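How a Circuit Breaker Works

Electricity moves through a wire as a current. Current is measured in units called amperes, or amps for short. Every wire has a limit to how many amps it can safely carry. Past that limit, the metal heats up, and the plastic around it can melt or catch fire.

A circuit is a loop. Current leaves the supply, passes through a lamp or a heater, and comes back. If the loop is broken at any point, the current stops. A light switch uses this rule. It opens a gap in the loop when you turn the light off.

A circuit breaker is a switch that can open by itself. Many kitchen circuits have a 20 amp breaker. If a toaster and a kettle on the same circuit draw 26 amps together, that is too much. The breaker opens the loop, or "trips."

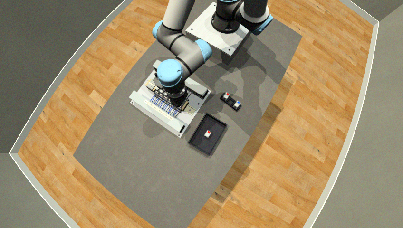
An electrical assembly board on a dark gray surface.

Inside many breakers are two parts that watch the current. The first is a strip made of two metals joined together. When metal gets warm it grows slightly, and the two metals grow by different amounts, so the strip bends. If it bends far enough, it releases a spring and the switch opens. This part is slow - it may take a minute or more.

The second part is a coil of wire. Current makes the coil act as a magnet. A very large current, such as 100 amps or more, makes the magnet strong enough to pull the switch open in a small part of a second.

A tripped breaker can be reset, but the cause must be found first. This is a job for an adult. Do not open or touch an electrical panel.

Words to know
Ampere: the unit of electric current.
Circuit: a complete loop for current.
Trip: to open and stop the current.

Text by Oda Haugland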